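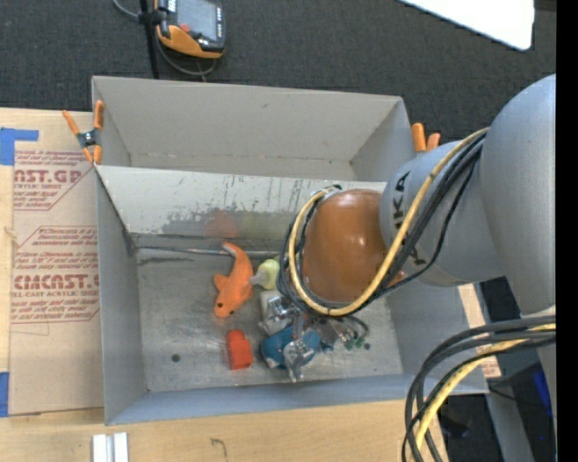
The orange fish, the red-orange block and company, down at the bottom of the gray bin.

Home About Archive Small House Stuff Sewing Contact

So the toys. I said back in the fall that I was going to deal with the toys before the holidays, and then it was the holidays, and then there were more toys. It's February and I have finally started, and I'm writing this with a cup of tea next to me and my feet up because my knees are not speaking to me after two mornings on the floor.

If you're new, we live in a narrow little house in Ciltstead, with one closet downstairs that has to hold coats, the vacuum, the folding chairs and whatever the kids are currently in love with. Upstairs is bedrooms and a landing about as wide as an ironing board. There is no playroom. There was going to be a playroom, and then I started working from home and it became a desk with a dollhouse under it.

I did get a quote for built-ins last year. The man from Kwon came with his tape measure and was very nice and drew me a beautiful wall of cubbies with doors on the bottom and open shelves on top, and it came to $1,899 before paint. I kept the drawing on the fridge for a while! I still think about those doors. But we needed tires, and then the water heater, and you know how that goes.

What I'm doing instead is bins. Plain ones. I've been through baskets (pretty, but the little stuff works its way out through the weave and you find it with your bare foot), and I've been through those clear boxes with the snap lids, which my youngest can't open and my oldest can't be bothered to close. A bin with a flat bottom and straight sides that you can look down into and see everything is what gets used around here. Gray is fine. Gray hides nothing and clashes with nothing, and if the bottom gets scratched up, well, it's a bin.

The first morning I did the thing where you dump everything out. I will not be doing that again. By ten o'clock I had toys from one wall to the other and both kids had come in and discovered things they hadn't seen in a year, so of course nothing could leave, and somebody was crying over a plastic pear. The second morning I waited until they'd gone to school and did it a handful at a time, and that was so much better. A few things in the bin, look at them, decide, next few things. You don't get that drowning feeling when it's only a fish and a block and a couple of odds and ends looking back at you.

About the fish. He's orange, with a curly-up tail that goes pale at the tip, and he has these dark little eyes. I love him. I can't tell you where he came from, because he just sort of surfaced one day the way toys do, but he has been in the bathtub, in my purse, in a rain boot and once in the crisper drawer. He doesn't belong to any set. This is the whole trouble with sorting toys by category, which is what all the books tell you to do. Where does he go? Is he a bath toy? An animal? He isn't the right size for the farm people, and he'd flatten them anyway.

I asked my friend Ilham Fahmy, who has three boys and the tidiest hallway I've ever stood in, and she said she gave up on categories years ago. She sorts by who still picks it up. If a thing gets carried around, it lives downstairs. If it doesn't, it goes to the landing for a month, and if it's still on the landing after that, it goes to Okdale. (Okdale is our thrift store, for you out-of-towners. They take toys at the side door in the mornings, bagged, no stuffed animals.) I thought that sounded a bit brutal until I tried it, and then I filled two bags before lunch.

So the fish lives downstairs. The red-orange block is also downstairs, and I had to think about that one, because most of the blocks went up to the landing. But my daughter uses the odd blocks as furniture, and a bright one is a sofa. You can't give away somebody's sofa. The blue thing and the yellow-green thing are in what I'm calling the maybe pile. I've picked the yellow-green one up so many times now that I feel like I ought to know what it is.

The one set I'm keeping together no matter what is the Prerkamum marble run, which has its own box and its own shelf and which my husband guards like a dragon. It says 1,029 pieces on the lid. I'm not checking. There are marbles in this house that have been under the refrigerator since before my son lost his first tooth, and he's six now with a grin like a picket fence.

A few of you asked after my last post how I label things. I don't, really! I had a label maker phase. What happened was I'd label a bin "cars" and then a horse would go in it and it would bother me all week. Now each kid has a bin downstairs, and there's one bin for both of them, and whatever's in it is in it. At bedtime everything on the floor goes in, and it takes one song. We've been doing the same song for two weeks and I'm already sick of it, so send me suggestions, something cheerful, not too long.

Oh, and wipe them out. The bins, I mean. I got a damp cloth into the corners of the oldest one and what came up was mostly crayon dust and cracker. A little dish soap did fine. The marks that are left are just scratches and I've decided to leave them alone.

Still to do: the dollhouse under my desk, the dress-up drawer (pray for me) and the puzzles, where I already know one of the big ones has a hole right in the middle of the sky. My mother says to tape a bit of blue paper behind it and keep quiet. I might. I'd also like to get the coats onto proper hooks while the closet is half empty, because it's never going to be this empty again – I can close the door with one hand right now and I keep doing it just for the feeling.

Next time I'll show you the curtains for the landing, if I ever finish the hems. The fabric was on sale and there was almost enough of it.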